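February 13, 2022

Thread, because the kitchen is closed for renovations and I have opinions about bowls now.

**1/** We own more than 100 pieces of plastic tableware. I know this because I had to carry all of it down the hall in January. Most of it is Plemholm, bought for one birthday party and kept for every day after that.

**2/** The plan was simple. Put everything on a table, keep what we use, give away the rest. I've been at the sorting for two weekends and the giveaway box contains one lid. It fits nothing we own, and I've already taken it out once to check.

**3/** People say buy neutral colors so everything matches. I got the Kundus set in gray once. You could not find it in the cabinet. You could not find it in the sink either, and that part I miss.
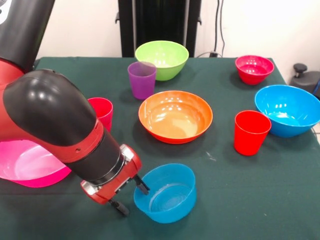
**4/** Dark green was the only tablecloth big enough, and I resented it until I started laying things out. Cheap plastic looks almost expensive on it. The wide orange bowl gets the center of the table like it's hosting, and the sky-blue one at the front is so deep and straight-sided that it's basically a bucket with manners. Cereal goes in there and you have to send a search party.

**5/** The magenta-pink bowl is staying. It's too large for soup and it doesn't stack with anything. I've tried to give it away 2 times and both times I ended up making popcorn.

**6/** Red cup: also staying. Every house needs one cup that all the guests reach for while the good Parry glasses sit there feeling overdressed.

**7/** Final count for the giveaway box is still one lid. The Grernari thrift store closes at five and I have not put my shoes on.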